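Tultar Crinkle Cloth, Pink Fruit Print

Home > Kitchen and Table > Cloths > Tultar

Item no. 2370
In stock, ships in 4 working days

The Tultar is a light cloth with a crinkled surface, made for everyday use in the kitchen and at the table. You can put it over rising dough, line a bread basket with it, or keep it near the sink for drying glasses. The small ridges belong to the fabric, so please do not try to iron them away – the cloth looks best when it is only shaken and folded by hand.

Washing: 42 degrees at most, with similar colors. No bleach. Dry it on a line and pull the corners a little while it is damp.

Goes well with: Dramani bread basket, Grurnero apron.

White with coral-pink fruits and green leaves

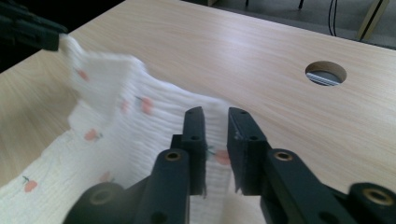 Prelance customer service was asked by one buyer whether the cloth becomes smaller in the wash, and the answer was yes, a little the first time, and after this it keeps its size.

Orders of 400 pieces or more: please write to us for a price. The next delivery of the plain version is planned for September.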